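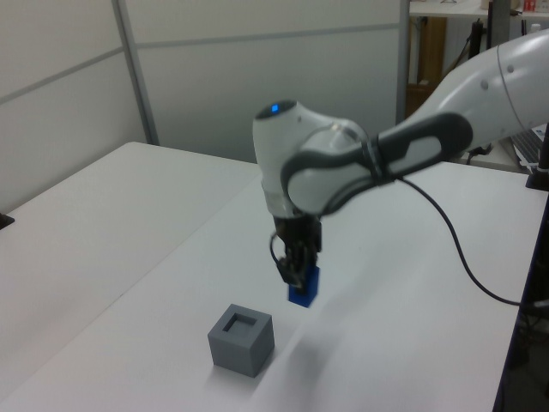
Toy blocks
Last updated: May 19, 2020
Print | E-mail this page

Toy blocks are small solid shapes, mostly cubes and bricks, that children stack, line up, sort and knock over. I grew up with a bag of them under the stairs, so forgive me if I get carried away (my sister says I always do!).

History
People have been giving children bits of shaped wood for a very long time, and I doubt anyone could say who started it. In England, John Locke wrote in the 1690s about letter blocks as a way of making reading feel like play. Friedrich Fröbel came along in the 19th century with his boxed "gifts" — balls, cubes and cylinders, handed over in a set order — and a lot of nursery schools still borrow from him.

Kinds
Plain blocks have no letters or pegs and usually come in sizes that fit together, so two short ones match a long one. Alphabet blocks are the ones grandparents buy. Then there are shape sorters, where each piece has its own hole, and I can tell you that a determined toddler will try the wrong hole for a good 20 minutes before asking for help.

Wood
Beech and maple are favourites as they're hard and don't splinter easily. My own set was a Terwood one, 77 pieces in a cotton bag, and I still have most of them — the arches went missing in a house move one August.

Play
Very small children mostly carry blocks about. Rows and towers come next, then bridges, and later whole towns with names. Ours was called Judham and it had far too many car parks.

See also: Construction set, Jigsaw puzzle, Spinning top

90 shares | 2 comments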